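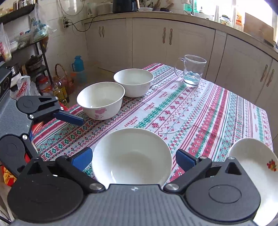 Stundum Teaching Tools Group - News

Stundum opens the Brenix hand-held teaching kit to outside teams

November 2020 - I've been wanting to write this one since June, so forgive me if I run on a little. Starting this month, any lab or small company can order the Brenix kit, our pair of hand-held grippers for showing a robot how a job is done. No robot needed on site! You pick up the grippers, you do the chore, and the recording goes off to be used for training.

I'm Fitriani Govindasamy and I run the teaching tools group at Stundum. Most of my week goes into kitchens. Real ones, with a patterned cloth on the table, dishes stacked on a rack and a window that's far too bright for any camera. The setup at the top of this page is a good sample of what we work with: white bowls, a glass pitcher with a little water in the bottom, and two grippers with their blue-padded fingertips in among it all. I love that tablecloth, by the way. It says HANDMADE on it over and over, and between the stripes and the snowflakes it gives our vision people plenty to chew on.

Why bowls? They're harder than they look. A bowl has a thin rim and a shiny inside, and when you've got several of them close together, one hides part of the next. Clear glass is worse. People deal with all of this without thinking, and that's why we want people doing the showing. A person who has set a table a thousand times will come in at a good angle, slow down near the rim and move the second hand out of the way before it's needed. I couldn't write that down as a set of rules if you gave me a year.

We do still use remote control, and we're not dropping it. Our Soomro station (two arms, with an operator driving from a desk) is the right choice when you need to know exactly what the arms themselves can reach. But it's slow going, and it doesn't fit through most kitchen doors. With Brenix I can carry 2 grippers up somebody's stairs in a tote bag and be recording before the kettle's on.

For the pilot we recorded 2756 demonstrations in 56 homes. Of those, 637 were bowl and dish tasks, and that's the set we're sharing first. Teams that buy the kit get it along with Clemesex, our software for trimming and labeling recordings. Clemesex used to be a pile of scripts on my laptop - I'm very happy to say other people have rewritten nearly all of it.

A few things to know before you order. The grippers come as a pair and we won't split them, so please stop asking (you know who you are). The finger pads wear and can be swapped out at home with a small screwdriver. Left-handed people have had no trouble so far. Plan on an afternoon of practice, mostly to get used to having two fingers on each side instead of five, and to learn not to rush. Everybody rushes the first day. I did.

Orders and questions go through the Stundum sales desk. Press can write to the teaching tools group and it'll come to me. If you'd like to try the kit before writing about it, bring a bowl you don't mind dropping.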